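Handover and Pick Rules for the Bottle Set: README

September
By Meinrad Grabner

Print this page | E-mail this page

Hi! If you just pulled the Skikeo bottle set and want to know why some episodes are in it and others got tossed, you're in the right place. I wrote these rules with Wael Lamrani over a couple of long lunches, and we've been fixing them ever since. They're house rules, so please don't quote them at an auditor as if they were a real safety standard (somebody did, it was awkward).

## What you get

The release has 1,429 episodes of one arm, one table and a bunch of plastic drink bottles. Each episode comes with a table view, a wrist view, joint positions and a little text file with the reviewer's notes. Read the notes! I spent a lot of evenings on those.

Another 402 episodes sit in the "held_back" folder. They broke one of the rules below but they're still handy if you work on detecting bad handovers. Don't mix them into training unless you mean to.

## Rule 1: Hands near the arm

A person can reach into the work area while the arm is powered, as long as a second person has the stop button in hand. Not on the desk, in hand. Speed is capped at 20 percent whenever people are working within reach, and the cap gets set before anyone sits down.

Come in from the side, low, with an open palm. I like this one because you can see the hand early in the table view and the operator has time to let off. Never put your fingers between the jaws, even if the bottle is slipping. Let it fall, they're plastic bottles, it's fine. 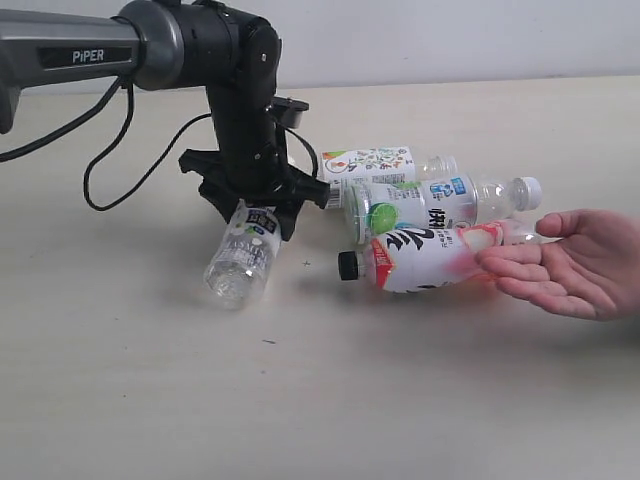 ## Rule 2: Bottles

Mix them up. We want different labels, caps on and caps off, bottles lying across each other, necks pointing both ways. Early on we had everything lined up like a store shelf and the policy we trained on it fell apart the minute a bottle was turned around.

Nothing goes on the table with more than a sip left in it. Glass stays out of this set completely. If a label is peeling, swap the bottle, or the loose bit ends up stuck to the finger pads and you'll be picking at it until Tuesday.

Upside-down grips are allowed. Tag them "inverted" so people can filter them.

## Rule 3: Handing over

The person holds the bottle by the body and leaves the jaws a clear spot to grab. Wait for the operator to say "closing" out loud. Then hold on for a slow count of 5 after the jaws close, and let go. Wael wanted 3, I wanted 10, so there you go.

Sleeves: plain ones are best, and anything loose gets pushed up or clipped before a handover. I've gotten soft on color, but drawstrings and bracelets are still a hard no.

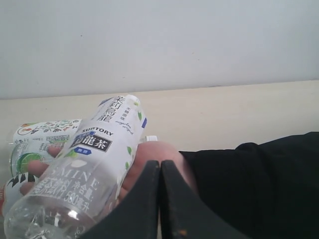 Wrist view: sugar-free jasmine oolong in hand, with the gripper jaws in front.

## Rule 4: Reviewing

Whoever ran the session doesn't review it. Watch both views all the way through at normal speed, then write your note in plain words. "Bad" is a useless note. "Let go on two" is a great one.

If you're not sure, put it in held_back and leave your initials.

## Known gaps

- Only one table color so far. Yes, I know.
- Most labels are busy. Plain bottles are short on numbers.
- The Stellano converter drops the reviewer notes, so keep the originals.

Fixes and complaints go to me or Wael, whichever of us you'd like to bug.

Related items

- Gasser finger pads: cleaning and swapping
- Mullari cell checklist, start of day
- Stop button drills
- Reviewer notes, style guide

Print | E-mail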